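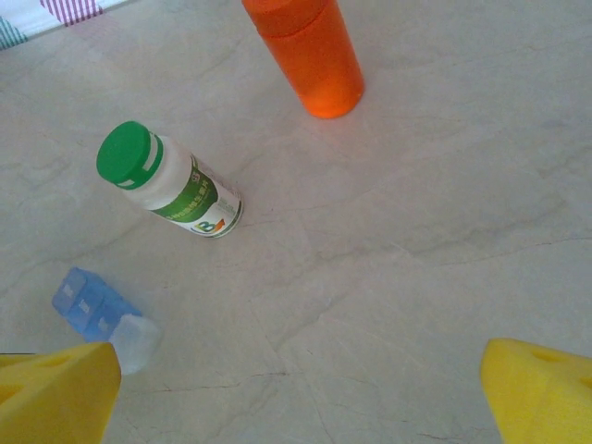
Gripper trials at Bovinness: yellow fingers, second revision

The finger comparison for the bimanual cell has finished its first round. Readers of the December issue will recall that the cell was built with the stock parallel jaws on both arms, and that the narrow tips gave trouble on anything round. Flynn Ngata redrew the finger from scratch over the break and the print shop at Grekville ran the new sets in yellow. This item covers what was tested, what was logged and what has been left for the next round.

The object set was kept to household items of the sort the Romska project wants handled: a supplement bottle with a screw cap, an orange cylindrical container and a translucent pill organizer with compartments. They differ in diameter, stiffness and surface finish, and none of them was modified for the robot. The organizer is the awkward one. It is light, it slides when nudged, and its compartments are close to the size of the fingertip.

Cell and controller

Both arms are bolted to an aluminum rail along the near edge of the table, with the working area in the overlap between them. Ravindran Varghese rebuilt the bus wiring before the trials and moved each arm to its own controller board. The earlier layout shared one board and showed dropped servo packets whenever both wrists moved at full rate. With separate boards, the log for the full series of 2289 grasp attempts contains 2 dropped packets, both on the left arm and both during homing.

The cable run is still a compromise. A service loop long enough to clear the elbow at full extension is also long enough to swing in front of a wrist camera on certain approaches. Ravindran has tried clips at two spacings and is not satisfied with either. If anyone at Ait Brahim has a spare length of flat cable, he would like to hear about it.

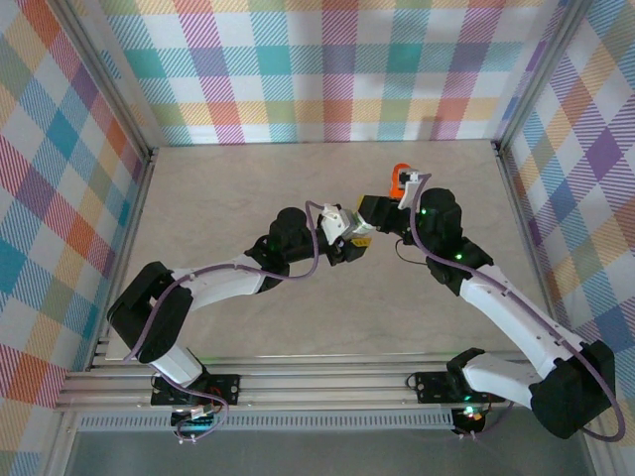
Both arms over the middle of the table, with an orange object at the right gripper.

Handover was tested separately from table picks. The two tools have to come close together without the jaws touching, and the error budget there is the sum of both arms' calibration errors. Nandini Unnithan recalibrated the pair against a common origin at the table centre before each session. She reports that drift between sessions was small at the base joints and larger at the wrists, and she suspects the wrist horn screws. They have been re-seated with thread locker and the check will be repeated.

Finger geometry

The revised finger is a wedge with recesses in the upper face. The recesses reduce mass at the end of the arm and let the finger flex slightly under load. Flynn printed three infill settings. The lightest was withdrawn after 14 cycles when a layer split near the mount, and the other two completed the series. The heavier of the two gives a more repeatable closing position. The middle setting conforms better on curved walls and has been adopted as the default for now.

Grip force was limited in software by capping motor current. Krishnamoorthy Hegde set the cap by closing on a load cell at several widths and fitting a curve, which is stored with the calibration file. The cap should not be edited by hand. If a finger set is changed, re-run the fit.

On the orange container, the failure of interest is rotation. A pair of flat faces will hold a cylinder well enough to lift it, but it can turn about the line between the contacts if the centre of mass sits above or below that line. The wrist camera is useful for checking this, as a printed label gives the operator a fixed reference on the wall of the container.
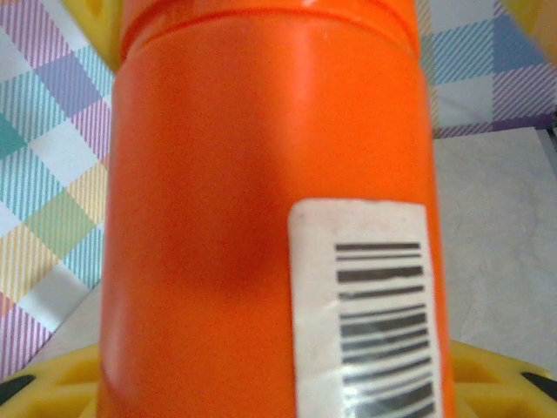 Wrist view of the orange container, barcode label at lower right.

Cameras

Two wrist camera positions were compared. The first sits high and close to the wrist axis, giving a view down over both fingertips. The second is set further back and sees more of the table but loses the tips when the jaws close. Nandini prefers the first position for contact work and Krishnamoorthy the second for approach. The first was used for 734 of the attempts and will stay on the cell, with the fixed camera supplying the wider view.

Exposure was locked. With automatic exposure on, a bright plastic object close to the lens pulled the whole image down and the table lost its detail. Focus is also fixed, and the operators should expect some softness on near surfaces — this is a limit of the lens and will not improve with cleaning.
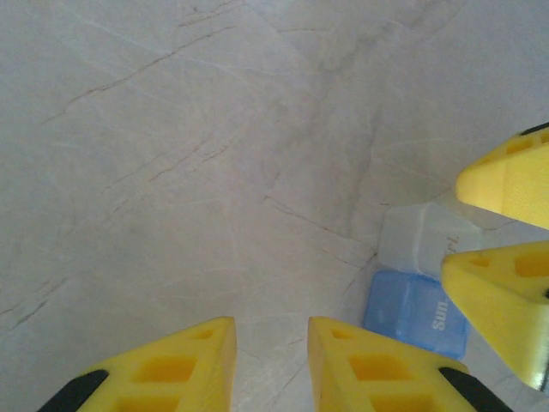 Small parts remain the weak point of the revised finger. The tip was drawn for objects wider than itself, and when two grippers work over the same few centimetres of table the available approach angles drop quickly. Otis Halvorsen has proposed a narrower tip for the left arm only, keeping the present wedge on the right as the holding hand. Flynn's objection is that mixed sets double the number of spares and calibration files. Both views were minuted and a narrow pair will be printed so the question can be settled on the cell.

The next round will use the same object set and the same current cap, with the narrow tip as the single change. Logs from the first round are on the shared drive under the cell name, with the calibration files dated to match. Requests for bench time go to Otis Halvorsen.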